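How to Fold T-shirts on the Bed (and Get Them Into the Wardrobe the Same Day)

By Hazel Holloway

I love folding T-shirts. I know how that sounds! But a clean shirt, a flat bed and ten minutes of daylight is one of my favourite bits of the week, and I've been talking friends into it for years. My own habit started when I moved into a small flat in Atthorpe with one narrow wardrobe and far too many tops, and I had to find a fold that let me see everything I owned without pulling the whole shelf down on my head.

You don't need a folding board or a special table. A made bed is the best surface in most homes, and it's already at the right end of the house for putting things away.

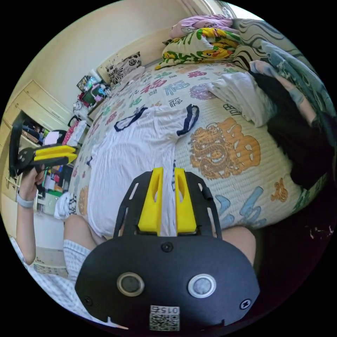 Reading time: 4 minutes

What you need

A bed with the quilt pulled up and smoothed
Your clean, fully dry washing
Two shelves, a drawer or a box with the lid off
A bit of light, so you can spot marks before you fold them in

Before you start

Pull the quilt flat right up to the pillows. A busy, colourful quilt is lovely for this, by the way. A plain white tee with navy trim stands out beautifully against big bright patterns, and you can see straight away if a sleeve has tucked itself under.

Push the pillows and cushions up to the head of the bed and leave them there. I used to carry every last cushion into the hall first, which took longer than the folding. All you want is a clear patch in the middle a bit bigger than your widest shirt with its sleeves out.

Tip the washing out to one side of that patch, never on top of it. If you've got blankets that live on the bed, they can stay in their heap at the edge until the end.

Step 1: Lay it face down

Put the shirt front side down with the collar pointing towards the pillows. Take hold of both shoulder seams and give it one gentle tug, then do the same at the bottom hem. Sweep your palms outwards from the middle. Beds are soft, so you'll be pressing creases out with your hands more than you would on a table — go lightly or the quilt bunches up underneath.

Step 2: Fold in the first side

Pick a point halfway between the collar and the shoulder edge. Fold that whole side in towards the centre in one long strip, from shoulder to hem. The sleeve will now be sticking out across the back. Flip it back on itself so it lies along the strip.

Step 3: Fold in the second side

Same again on the other side. You should have a long, tidy rectangle with the collar at the top. If your shirt has a contrast trim on the sleeves, use it as your guide: when the two trims line up, your sides are even.

Step 4: Up from the bottom

For a shelf, fold the hem up to just below the collar, turn the shirt over and you're done. For a drawer or a box, fold it in half and then into thirds, so it makes a chunky little parcel that stands on its edge. The parcel is my favourite (it really does stand up by itself, try it!) and you can flick through a row of them like records in a shop.

Thick cotton usually wants one fold fewer. Very thin jersey wants one more, or it flops.

Step 5: Make your piles

I keep piles small. Tall ones look marvellous for a minute and then lean over the first time you sit on the mattress. Put each pile near the side of the bed that's closest to where it's going, so you aren't reaching over finished work.

My friend Noemi Haddad sorts by colour as she goes. I sort by how often I wear things, with the everyday tees at the front and the Jindwood festival shirts at the back. Both work. Hers is prettier.

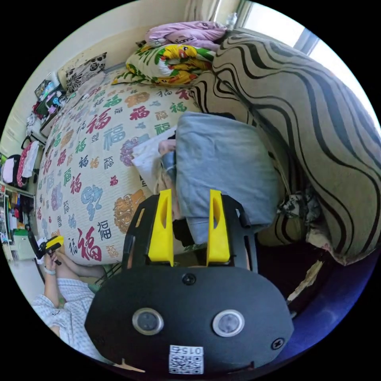

Should I fold small cloths and towels before or after the T-shirts?
Do them last. They're quick, they don't mind being folded on a crowded bed, and you can use them to fill the gaps at the ends of a shelf.

Putting it all away

Carry one pile at a time, with a hand underneath and a hand on top. Open shelves are brilliant for folded tops as long as you leave a finger's width between stacks. If a shelf is already packed, take the whole lot out and refold it along with the clean things. It's a nuisance the first Saturday you do it, and after that the shelf more or less looks after itself.

Boxes on the lower shelves are good for out-of-season clothes. Stand the parcels in one row, folded edge up.

Last of all, the bed

Shake out the blankets, fold them in half lengthways and then in half again, and lay them across the foot. Plump the pillows, put the largest cushions at the back and the small ones in front. A long bolster goes nicely along the wall side, where you can lean on it with a book.

If you get stuck on Step 2, have a go with an old shirt that's lost its shape, as it's much less fiddly than a new one. Next month I'll be doing long sleeves and hoodies, including the hood tuck I picked up from my aunt in Dunleavy, and I can't wait to show you that one!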